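# How Does a Soccer Team Decide Who Is Fit to Play?

*A guide for young supporters, prepared by the Arnosmont Youth Soccer Association*

Before every match, a coach has to choose a team. The coach would like to pick the strongest players, but some of them may be hurt or tired. This guide explains how a club makes that choice and who helps to make it.

## What is an injury?

An injury is damage to a part of the body. In soccer, most injuries happen to the legs and feet, as players run, turn and kick so often. Some injuries happen in a moment, such as a twisted ankle. Others grow slowly. A knee may feel a little sore in the first week of the season and quite painful by October.

Two words are useful to know:

- A **strain** is a stretched or torn muscle, or the tough cord that joins a muscle to a bone.
- A **sprain** is a stretched or torn ligament. Ligaments are the strong bands that hold bones together at a joint.

Both can be mild or serious. A player with a mild strain may miss one match, while a player with a serious sprain may miss several months.
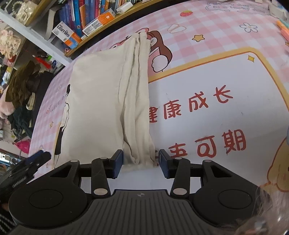

A player who is hurt must tell an adult at once. This rule is the same for a child of eight and for a grown professional. Playing on with an injury often makes it worse, and a short rest can turn into a very long one.

## Who checks the player?

Large clubs have a medical team. It usually includes a doctor and a physical therapist – a person trained to help bodies move well again. They ask where the pain is, when it began and what makes it stronger. They may also ask for a scan, which gives a view of the inside of the body.

Smaller clubs have fewer people to help. At Arnosmont, a first-aid officer attends every home match, and families are asked to take an injured child to their own doctor.

## How does a player come back?

Players return in steps. They do not move to the next step until the one before it feels comfortable.

1. Rest, for as long as the doctor advises.
2. Gentle movement, such as walking or easy stretching.
3. Jogging in a straight line, often for 15 minutes at first.
4. Running with turns, stops and a ball.
5. Full training with the rest of the team. 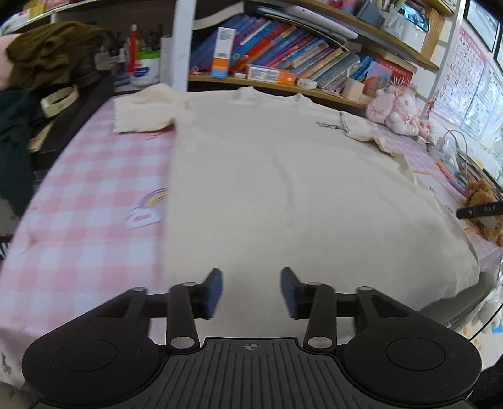 ## What is a fitness test?

Sometimes a player is nearly ready, and the club gives that player a fitness test a day or two before the match. The player may be asked to sprint, jump, turn quickly and strike the ball with both feet. The staff watch closely for any sign of pain.

If the test goes well, the player may start the match or wait on the bench as a substitute. A coach might use a returning player for only part of the game, so that the body can get used to hard work again.

## Who has the final word?

The coach picks the team, but the coach should not pick a player whom the doctor has ruled out. In our association this is a written rule, and it applies to league and cup matches alike.

A player who suffers a blow to the head must leave the field right away. That player may not return on the same day – even if he or she feels well – and needs a doctor's permission before playing again.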